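4.2 Comparison of the two finger sets

We compared two sets of fingers on the same pair of arms. The first set, from Zarklow, has flat tips. The second, from Kassab, is narrower at the end and was cut for us after the first trials in June. The controller was Staron in both conditions, and the closing force was not changed between them.

The task was to move hex nuts out of a compartment tray and into a steel tray. Each finger set was used for 50 picks per arm. A pick was counted as failed if the nut was dropped, or if the fingers touched a partition hard enough to stop the motion. The control loop wrote 3000 samples for each pick, and we kept all of them - also for the failed picks.

With the flat tips, most failures came from nuts that lay on their side close to a partition. The fingers could not open wide enough inside the cell. The narrow tips had less of this problem, but they let the nut turn more often during the lift. Figure 2 shows the workspace with both grippers over the compartment tray.
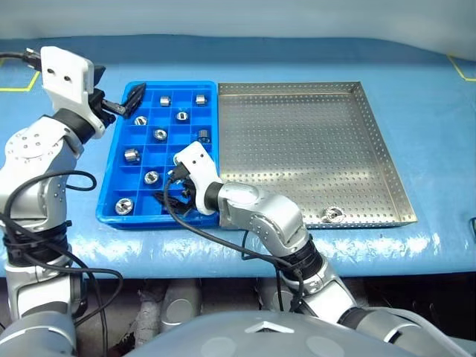

Figure 2. Workspace used in the comparison, with the compartment tray and the perforated steel tray.

Does a narrower finger also need a lower closing force? In our trials the same force was sufficient for both sets, but we did not search for the lowest value that still holds the nut. The Esar force sensor would allow such a test, and we leave it for later work.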